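4.2 Sorting caps into bins

1. Clear the tabletop and set two clear bins side by side. Use the Stommont 305 or any tub of similar size.
2. Lay the caps flat, brims facing the same way.

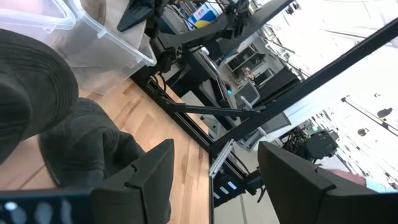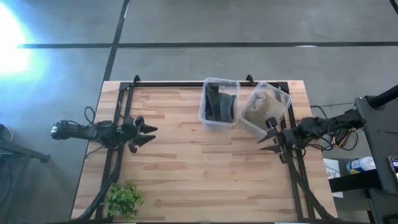 3. Fold the back of the crown into the front – do not crease the brim.
4. Place one cap per bin, brim against the wall.

Note: Maximum load per bin is 800 g.

Caution: Do not stack bins without lids. Replacement lids are part no. 2992.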